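Tiltham Compact Dehumidifier: review after one season in a bathroom with no window

The Tiltham is a small compressor dehumidifier sold for bathrooms, closets and laundry corners. I ran it from June until the heating came on, in an interior bathroom with a shower, no window and a weak ceiling vent. The unit was bought at full price.

Setup

It ships upright in a single box with a drain hose, a hose clamp and a folded sheet of instructions. Let it stand before the first start so the compressor oil can settle. The sheet says two hours. I gave it overnight. The power cord exits low on the right side, so a left-hand outlet means running the cord behind the case.

Controls are a dial for target humidity and one fan button. The dial has no numbers, only a scale of dots, and you will need a separate hygrometer to make sense of it. I used a Statex unit on a shelf at head height, away from the outlet air.

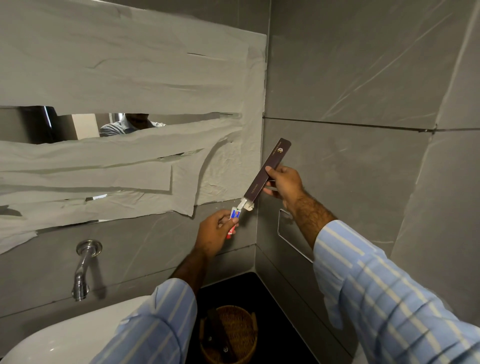 Performance

With the door closed after a ten-minute shower, the Statex read well above its resting value for most of the morning without the dehumidifier. With the Tiltham on its middle setting, it was back to 60 percent in 39 minutes. The high fan setting saved 9 minutes and was loud enough to hear through a closed door. I went back to low and stayed there.

Condensate collected over one overnight run came to 502 ml, weighed on a kitchen scale. The tank holds more than that, but the float switch trips early. Plan on emptying it every morning in humid weather, or use the hose.

The older Bedeo I had in the same room pulled less water and ran warmer. It was also quieter, and its tank came out from the front. The Tiltham tank comes out from the side, which is a nuisance next to a vanity.

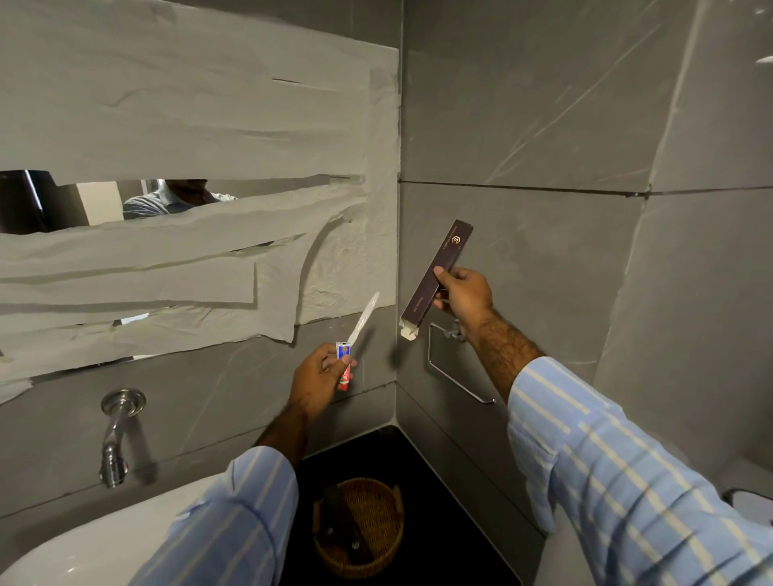

The test bathroom, with paper over most of the mirror.

Drain hose

The hose fitting is the weak point. The supplied clamp does not close far enough, and mine dripped until I replaced it with a worm-drive clamp from the hardware store. Kartini Ngau, who has the same model in a basement, had the same drip and fixed it with thread tape. The hose must slope down the whole way. Any rise and the water backs up into the tank.
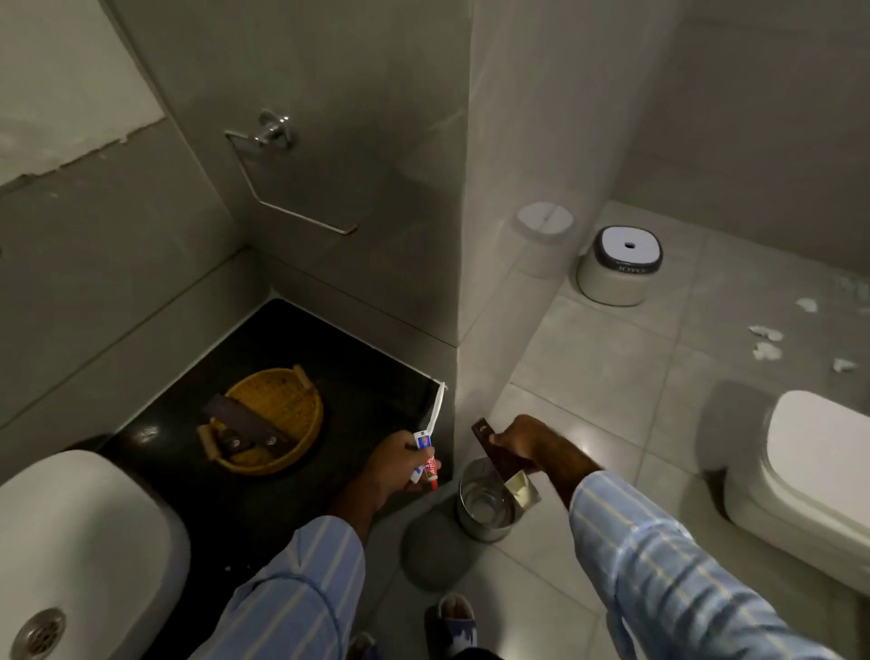 Maintenance

The filter slides out of the back and rinses clean under a tap. Leave space behind the case or you will be moving the whole unit to reach it. The coil is exposed once the filter is out, and the fins bend easily.

Pros: fast recovery on low fan, stable feet, auto restart after a power cut.
Cons: unmarked dial, side tank, poor clamp.

Rating: 3.5 out of 5. Buy a better clamp at the same time.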